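Looking after the two-arm cell at Valville

Posted in Workshop notes

The two-arm cell at Valville came back into regular use in April, and I have been responsible for its upkeep from that point. Several readers who maintain similar equipment have written to ask what the routine involves. The following is a record of current practice. It applies to one cell and should be read alongside whatever documentation was supplied with your own.

The cell is known on our books as Unit 1009. It was assembled by Dretulska, and the replacement parts are ordered through Pai, whose turnaround on gripper fingers has been acceptable and on cable clips rather less so. Both arms share a single rail. That arrangement saves a good deal of bench space, but it means that any movement in the rail affects both arms at once, and a fault that appears to belong to one of them must be checked against the other before anything is unbolted.

Work begins with the power isolated and the arms lowered by hand to their rest position. An arm that is released without support will drop under its own weight. I hold the forearm with one hand and do not let go of it until the elbow has settled. The base bolts are then checked with a torque driver, working from the outer bolts inward, and each is marked with a paint pen once it has been confirmed. If a mark from the previous check no longer lines up, the bolt is removed, cleaned and refitted. Tightening it further and carrying on is not acceptable practice in this cell. 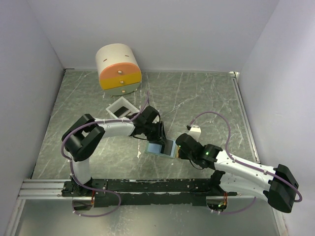
Cable routing takes up more of the maintenance period than any other item. A cable that is too short will pull at its connector when the elbow opens, and one that is too long will find its way under the gripper. Our rule is that slack is to be carried high and to the outside, well away from the floor of the enclosure. The lavender cable on the left arm follows this rule: it loops out from the base, wraps around the elbow joint and carries on over the forearm, held by small white clips. The one on the right arm is given a wider loop overhead before it comes down along the upper link to the shoulder. I inspect every clip by hand and replace any that can be turned with a fingertip. The orange and red wires by the right base are inspected at the same time, with particular attention to chafing where they pass close to moving parts.

The rail is scuffed along its top face and carries patches of worn white residue. This has been the subject of some discussion. My own position is that surface wear on the rail is tolerable provided that the bases seat flat, and I test this with a feeler gauge at each end. I do not use solvent on the rail. A dry cloth followed by a barely damp one is sufficient, and the cloths are discarded afterwards so that grit is not carried back to the joints.

Gripper fingers are changed after 1000 cycles or when the pads begin to harden, whichever is the sooner. The fingers are always changed as a set. A worn finger facing a new one will close off centre, and the resulting error is easily mistaken for a calibration fault. I lost most of a Saturday to precisely that mistake and have no wish to repeat it.

Calibration follows any work on the fingers or the bases. Each arm is first homed separately. The light blue tray is then set at the centre of the floor and each gripper is brought to its edge at low speed, the left arm first. The approach is repeated 50 times per arm. If either arm drifts by more than 2 millimetres over the series, the series is abandoned and the base bolts are checked again from the beginning. Only when both arms have passed individually are they run together.

The camera mount is left until last. It is small and easily knocked, and there is little point in setting its angle while hands are still passing in and out of the enclosure. Once it has been set, the panels and the floor are wiped down and the cell is closed.

A written log is kept beside the cell and is completed before power is restored. I record the clips replaced, the finger set fitted, the results of the drift test and anything that sounded unusual during homing. The last of these has proved the most useful column in the log. A faint click in the right shoulder was entered there on three successive checks before it grew into a fault, and the earlier entries allowed us to order the bearing from Pai in good time.

The Birodent grease we have been trialling on the elbow joints will be covered separately when the present tub is finished.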